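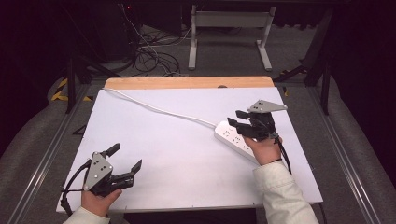 Jornada «Otra economía», sala grande de Bivport. Revisión previa, octubre

Revisa: Sumeya Fikre
Responsable de sala: Ute Hinrichs

Aforo: 80 sillas puestas. OK. Pasillo central algo justo, pedir que quiten la última fila

Salida de emergencia norte: OK, abre bien

Salida sur: NO. Cajas de libros de Jelis delante (los del debate sobre deuda). Avisado Timo, las mueve antes de las 9

Extintores: 5, todos en fecha. El del vestíbulo sin cartel

Luces de emergencia: OK menos la de la escalera. Parte abierto, nº 383

Tarima de ponentes: cojea por la izquierda. Calzada de momento, revisar otra vez antes de la mesa de renta básica

Cables del sonido: falta cinta en el paso al atril. Pendinete

Rampa: OK. La barandilla se mueve un poco, Lenz viene a apretarla

Botiquín: incompleto, no hay gasas. Waltraud trae

Catering: termos lejos del borde, OK. Alergenos sin etiquetar, decírselo a Roswitha

Puerta del almacén: con llave. OK

Firmado S.F. Repaso de lo pendiente a las 9, con Ute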